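Notebook, bench two
October 10, 2019
By Morfudd Prydderch
3 comments · 2 shares

Spent the morning on the play kitchen, which has now been on my bench longer than any real kitchen I have fitted. Kaan wants the whole set ready for the Cleltonen people, who have asked whether the doors and drawers will stand up to 3,000 openings. I have met four-year-olds. I would have asked for more.

Handles first. The upright one on the cream cupboard door is the right shape and a pleasure to pull. It is also the only part anyone has complimented, so naturally Weveck have written to say they may stop making it. I've asked for a price on what they have left. If it comes to it we could go to a plain white one, to match the drawer pull, and all pretend we prefer it.

The brown drawer still sticks when you pull it from one end. From the middle it's fine. Do-yoon says people should pull it from the middle. I have written this down so that I can show it to him the day he loses his temper with it. Rubbed candle wax on both runners, tried again, slightly better. Will take a shaving off the left one tomorrow and leave the right alone, whatever the temptation.
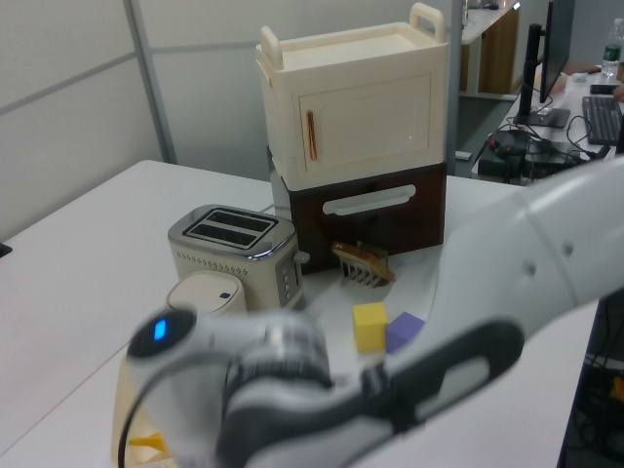 The toaster is a separate grievance. It's a good size beside the cupboard and the two slots are generous, but Bit-na thinks the lever looks mean and wants a fatter one. She is probably right. Fatter lever means a new slot in the side, and a new slot means doing the shell again, and the shell took me most of May.

Toast rack: keep. The thin tines hold a slice upright without a fuss, and I had expected to hate it. Gyu-bin asked if we could do a rack for bagels. No.

Paint. The cream on the cupboard is Pristo 701, two coats. Please write the number on the lid when you open a new tin. We have been through this.

Still to do: wax again, chase Weveck, find the spare hinge pins (blue tub? drawer under the vice?), decide about the lever before Bit-na decides for me.

Comments

Do-yoon Seol: I stand by the middle.

Bit-na Yeo: The lever is decided. Drawing's on your bench.

Kaan Keskin: Pins are in the tea tin. Don't ask. Also Cleltonen now say 2,000 will do.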